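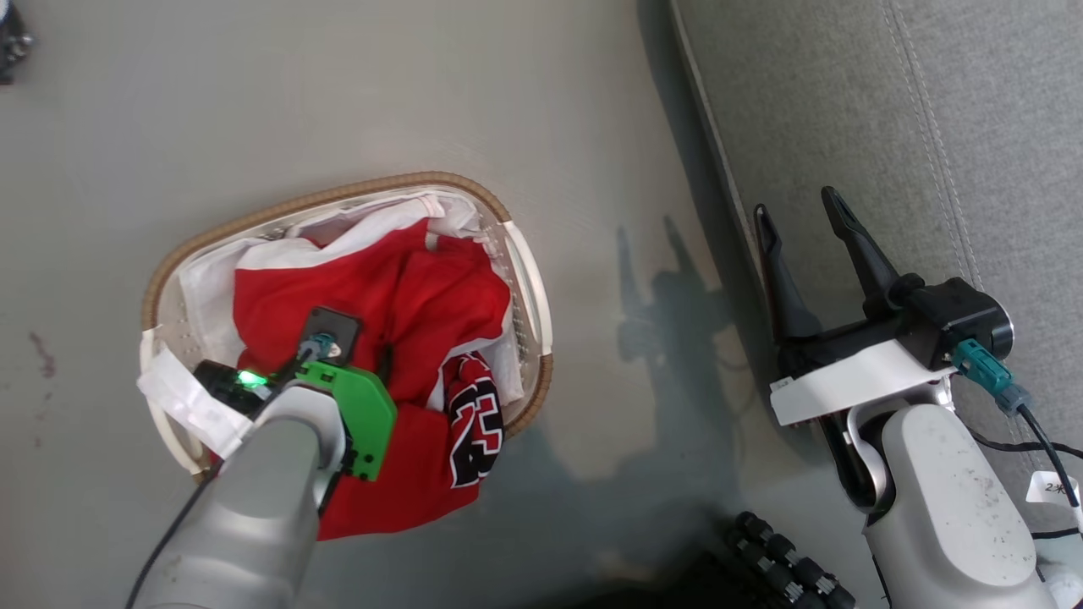
Page last changed: July 2025

Questions and answers for new operators
Teaching the laundry task at Urow

These questions came from people in their first weeks with us. If your question is missing, please write to Ildikó Kun, who keeps this page.

What will I do as an operator?

You guide the robot's two arms by remote control while it records the movements and the camera views. One complete try of the task is called an episode. In the laundry task you use the Pralta handles, one for each hand. When you close your hand, the gripper on that side closes too. The handles are light and the arms are not, so in the beginning you will probably move too fast.

Do I need to know programming?

No. Emmett Delacroix starts the software and checks the arms before each shift. You need calm hands and some patience. Two of our best operators came from a tailor's shop, and one drove a forklift before.

How long is the training?

You will practice for 12 hours before your episodes are kept. The first part is only free movement, without any clothes. Then you work with a single towel, and later with jerseys and the lined basket. Some people feel ready earlier, but we ask everybody to finish all the hours.

Which garments do we use?

At the moment mostly sports jerseys. They are thin and slippery, and they have large printed numbers which are stiffer than the cloth around them. A gripper that closes on the print feels a different resistance than one that closes on the plain fabric. We want both kinds of grasp in the recordings, so please do not always choose the easy place.
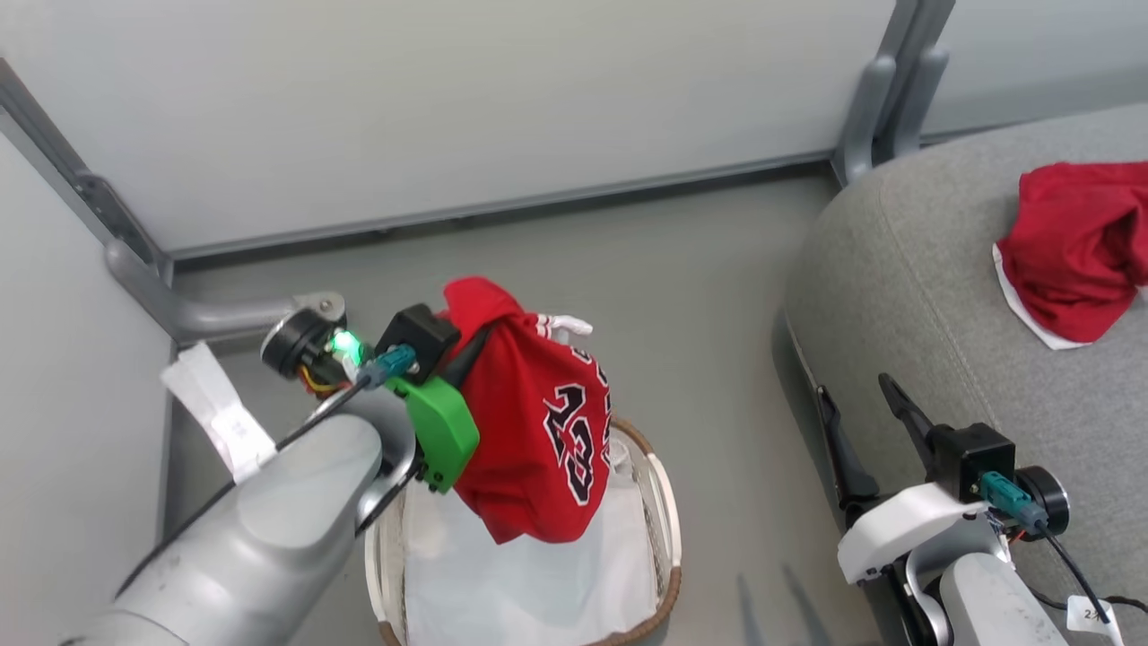 How high should I lift the garment?

High enough that the lowest corner is free of the rim before you move sideways. Beginners often look only at the gripper and forget the part which is hanging. Look at the lowest point of the cloth, and wait a moment if it swings. A short pause is no problem in the recording. A garment caught on the rim is a problem, because it can pull the whole basket along the floor.

What do I do with the arm that I am not using?

Keep it at the side with the gripper open, and hold your own hand still. The recording takes both arms, and small nervous movements of the free arm are also learned. Jarmila Kratochvíl found this in November, when a trained model kept waving its right arm during the whole task. We had to leave out many episodes because of it.

May I use both arms together?

Yes, if the instruction on your screen says "two arms". If it says "one arm", finish with the same arm you started with, even when the other one is closer.

The gripper took the liner together with the garment. Is the episode lost?

Not always. If you notice it early, open the gripper, go up a little and try again from another side. We keep such episodes and mark them as "corrected". They are useful to us – the robot should also see how to get out of a bad grasp. If the liner has come out of the basket completely, stop the episode and put it back by hand after the arms are paused.

How do I mark an episode?

Press the left pedal for good and the right pedal for bad. If you are not sure, press nothing, and the episode goes to Booker Villanueva for review. He watches up to 100 of them in a week, so please write one or two words in the note field. "Dropped it" is enough.
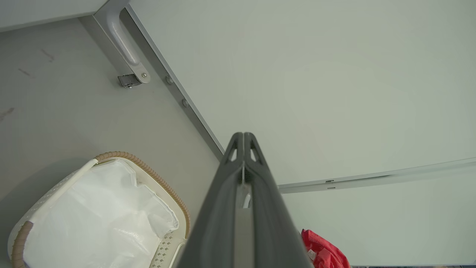 Which camera view should I follow?

For the way to the garment, follow the head view. Change to the wrist view when you are near the cloth. In the wrist view you can see the fingertips well, but it is difficult to judge the distance to the floor, and many operators go too low. If you are lost between the two views, stop, look at the head view again and continue slowly.

Do I have to put the basket in the same place each time?

No, please move it. After every 6 episodes the screen asks you to change the position of the basket. Turn it also a little. The basket must stay inside the panels and both arms must be able to reach it.

Can I go inside the panels during my shift?

Only when the arms are paused and the status line on your screen shows "Hold". Say it aloud to your partner before you step in, and wait for the answer. This rule is also for people who have worked here for years.

My hands get tired. Is this normal?

Yes, in the first weeks. Most people press the handles much harder than necessary. We change operators after 18 episodes, and you can ask for a break earlier without giving a reason. If you have pain in the wrist after the shift, tell Demetrius Wojcik, and he will adjust the height of your handles.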